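Club Gallery: The Candy Sorting Project

Muvotine Robotics Club – Gallery – Autumn Term

The club spent this term trying to get an arm to put things in bowls. If you have a five-year-old at home, you may feel this problem has been solved. We felt that too, and then somebody proposed doing it with a machine and a grant of 176 dollars, and the vote went against the people who wanted to build a boat.

A few captions follow. They were written by the club member who was least impressed, on the theory that the other version would read like a brochure. Members who disagree can write their own page.

The task

One candy, one bowl, one arm. The software (we call it Lellora, after a long argument) is supposed to find the candy, close two fingers on it, carry it over and let go. Each attempt gets written down as a success or a failure. There was a movement early on to add a third column called "nearly." I voted against it and would do so again.

Why candy? The official answer is that wrapped candy is small, light and an awkward shape, so it makes a fair test. A wooden block would have made us look much better. I will give the team credit for skipping the block, which is what the Vollunura club used in the demo everyone keeps sending me.

Fingers open over the pine tabletop, with the candy lying next to the purple bowl. The candy is pink and white with twisted ends, and I would grab it by one of those. Lellora prefers the middle. We have discussed this.
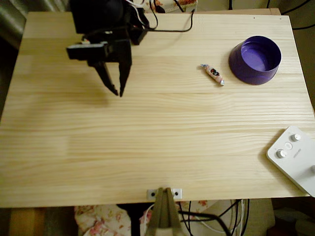

The numbers

By October we had logged 2,187 attempts. That figure went on the poster in very large type. The success rate went on the poster too, in smaller type, near the bottom, beside the logo. I asked for the sizes to be swapped and was told the layout was final.

My complaint about the big number is simple. Most of those attempts used the same kind of candy and the same bowl under the same lamp. Running a thing over and over in one spot tells you how it does in that spot. When we tried it in the hallway for the open evening, it did badly enough that the demo was cut from 5 minutes to 4, and the spare minute was used for questions. There were plenty of questions.

What did get better

The grip code. Early in the term the fingers closed at full speed every time, whatever was between them. The new version slows down before contact, and the wrappers come out of it in much better shape. I looked for a catch and haven't found one – it was a good piece of work and the pair who wrote it should get more credit than they did.

The log sheet is also better. It now has a space for what went wrong, and people mostly fill it in with real words. "Bad luck" is no longer accepted as an entry.

What's next

The regional meet asks for a bowl position the team hasn't seen before. The plan, known as the Onyshchenko plan, is to move the bowl a little after every run and see when Lellora stops coping. I like this plan. It should have been the first week's plan.

There is also talk of a second arm. I would like to see the first one manage a week in the hallway before we spend anything.

Meetings are Friday after school, same room. Bring your own snacks, please. The candy is for the arm.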